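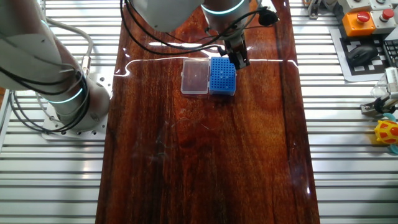 I have spent a fair chunk of my working life reading papers in which a robot does something 100 times and the authors tell me it succeeded 87 or 93 or 99 of them. I used to go straight to that number. These days I go looking for the bit where they explain who put everything back between goes, and most of the time I can't find it.

This has been on my mind since our lot at Trimholm finished the first proper round of what we've been calling the Plimerard runs (named after a village one of us went camping in, please don't read anything into it). The task is dull on purpose. There's a blue pipette tip rack and the clear plastic box it belongs with, and a two-finger gripper has to take hold of the rack, lift it and put it down where it's meant to go. Any first-year student in a wet lab does it forty times before lunch while thinking about something else.

We collected 400 demonstrations, trained a policy on them, and then ran it the way everybody runs these things. Someone set the rack down, pressed go, watched, wrote down a yes or a no, set the rack down again. It did beautifully! We were very pleased with ourselves and there was cake.

Then Rupert Frei, who had been away for all of the cake, asked whether he could do the resetting for a day. And he put the rack down differently. He didn't do anything nasty. He just put it down like a person who hadn't spent three months learning, without meaning to, exactly where the robot liked it. A bit skewed, one end not quite seated, a hand's width further along the table than the rest of us would have gone. In his first 100 runs the thing managed 55.

I want to argue that the 55 is the result. The earlier number measured something too, I suppose, but mostly it measured how well a handful of tired people had been trained by a robot.

I've had this argument with enough colleagues now to know where it goes, so let me take the usual replies in whatever order they come to me.

The first is that Rupert's placements were "out of distribution". Well, yes. But out of whose distribution? When you say that phrase out loud it sounds like a property of the world, as if there were a fence somewhere and the rack had wandered over it. The fence was us. We never wrote down a rule for where the rack should go. We had a sentence in the protocol that said "place rack on table in a varied position", and each of us believed we were varying it. When we went back through the starting positions and plotted them, they made a blob you could have covered with a saucer. I'd have sworn on anything you like that I'd been scattering them all over the place.

The second reply is that you have to start somewhere, and a method paper is about the method. I've more sympathy with this one. If you're comparing two ways of training and you hold everything else still, you can learn something even from a saucer. We did compare two, as it happens: a plain imitation policy, and the same thing with a correction step Plattner had been pushing for, where the arm stops just above the rack and takes a second look from the wrist before closing its fingers. In the ordinary tests there was nothing between them. You'd have said the second look was a waste of a good second and a half. Under Rupert's resets the plain one was the one that got 55, and the one with the second look was 13 better.

So holding everything still would have thrown away the only interesting difference we had. That's what bothers me about the "it's only a comparison" defence. You can compare two methods fairly and still do it in a place where neither is being asked anything. Two people who can both swim look much the same in a bath.

Something I find hard to get across to people who work purely in simulation is how physical all of this is. A tip rack is a horrible little object if you look at it the way a policy has to. The top is a grid of holes, and one bit of a grid looks very like the next bit of the grid.
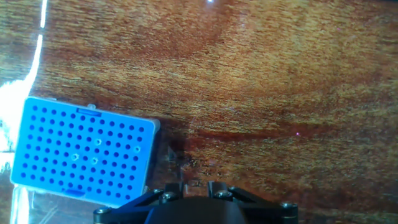 Add a varnished table that throws light about and a clear box that is, as far as a camera is concerned, largely made of whatever's behind it, and you start to see why a small change in angle can matter so much. When the glare moves, an edge the policy was leaning on can simply go. A person doesn't notice, because a person knows there's a box. The policy knows what it's been shown, from the angles it's been shown it.

Urov, our neighbours down the corridor and our friendly rivals, told us we'd brought this on ourselves and should have used a matt grey surface like sensible people. I've thought about that quite a lot and I think it's wrong, or at any rate it's right for a question I don't care about. Yes, we could cover the table. We could swap the clear box for an opaque one while we're at it. We'd get a lovely number and we'd have learnt that robots are good at picking up blue things from grey things. Labs have shiny benches and see-through plastic in them, practically by law. If the method falls over on gloss, I'd like to know by January, before we've written a grant on top of it.

There's a fair objection to my side and I should give it some room. If everyone does their own Rupert, then no two papers can be compared, because your awkward person is more awkward than mine. That's true. It's also true now! My tidy resets aren't your tidy resets, and we compare them anyway, to one decimal place, in tables, with the best one in bold. At least if I say "the objects were placed by somebody who hadn't seen the training data and was told only what the task was", you know roughly what sort of number you're looking at. I'd take a vague description of an honest procedure over a precise figure from one that's never described at all.

Could you randomise it instead? You could, and we've started to: a little script picks a position and an angle, a projector marks it, and you put the rack on the mark. It's better than we were. But I notice the script only varies the things we thought to give it. It never leaves one end of the rack not quite seated, and that was the bit that did most of the damage on Rupert's day. Whoever writes the script has the same blind spots as whoever did the resetting, only now they've been typed in and look official. I'd want both, the script for coverage and the stranger for everything we forgot.

What would I ask for, then? Not a great deal. Say who reset the scene and whether they'd been around during collection. Plot the starting positions, all of them, training and test on the same axes, and print the plot even if it's embarrassing (ours is very embarrassing and it's going in). Have at least one block of trials set up by somebody new. If you only have the time for one set of 100, let the new person do it. And when the number drops, as it will, put the lower one in the abstract.

I know what that last one costs. We've had the conversation about our own abstract, and it wasn't a comfortable one, because a reviewer with twelve papers on the pile will see our 55 next to somebody else's 96 and draw the obvious conclusion. Plattner reckons we should lead with the improved figure and mention the plain policy later on. I reckon both go in the first paragraph, with a sentence about Rupert, though he's asked not to be named in it. We're still arguing. Meanwhile he's had a week of being the only person allowed to touch the rack, and last time I looked his placements were starting to drift towards the saucer as well, so we'll need to find somebody else by Monday.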